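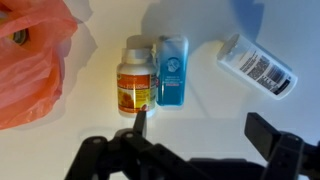
Rosário Guerreiro wrote after the last revision that the old text had people adjusting the finger opening before the arm was parked, and that the parking step should come first. The order below has been changed to match.

4.1 Checking the finger opening

Do this check when the cell is first set up, after any finger change, and every 3000 grip cycles. The cycle count is on the Service page of the Clindotska controller.

1. Park the arm over the table and switch the controller to Manual. Wait for the arm to stop.
2. Open the fingers all the way from the Gripper page.
3. Look at the live wrist view. Both fingers should be in the picture along the lower part, with the items on the table visible between and beyond them.
4. If one finger is missing or far off to the side, loosen the camera bracket screws, turn the bracket by hand, and tighten the screws again.
5. Check the pivots in the finger links. Wipe off dust with a dry cloth. Do not oil them.
6. Close the fingers slowly with nothing between them. They should meet along the full length of the pads.

CAUTION: Keep hands away from the links while the gripper is under power. Manual mode lowers the speed but does not turn the motor off.

Note: If the pads meet at the tip only, replace both fingers as a pair. Order kit 1958 from Loureiro. Kits with the older Clunley clip do not fit this gripper.

4.2 Grip test

Use ordinary household items with closed caps. Bottles of different shapes are fine, and a thin plastic bag is worth adding to the table because it is the hardest thing for the wrist camera to separate from its surroundings.

1. Stand a tall container upright between the open fingers.
2. Set the grip force to 30 on the Gripper page.
3. Close the fingers. The container should stay upright with the label readable from the front.
4. Raise the arm a little and hold it there. Watch for slipping.
5. If the container slips, raise the force to 36 and repeat. Do not go higher with thin-walled bottles.
6. Lower the arm, open the fingers, and write the force in the cell log.
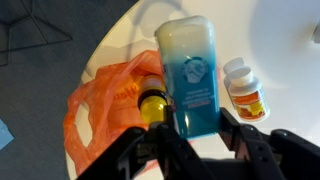 4.3 CABLES AND WRAP

The cables need enough slack for the wrist to turn through its full range. Too much slack and a loop can catch on items on the table.

1. Switch off the controller and lock the main switch.
2. Undo the wrap on the lower arm and lay the cables side by side.
3. Close the wrap again firmly. The cables should not slide when pulled by hand.
4. Restore power and jog the wrist to both end stops in Manual. Stop if any cable pulls tight.
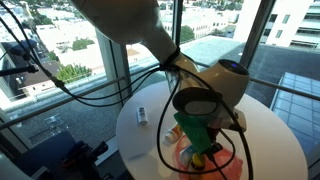

Figure 4-3. Cable wrap and loops, arm over the table.

Replace any cable with a cracked jacket. Tape is not an accepted repair. On cells with the Vorummont base plate, repeat step 4 with the arm at its lowest position before going back to Automatic.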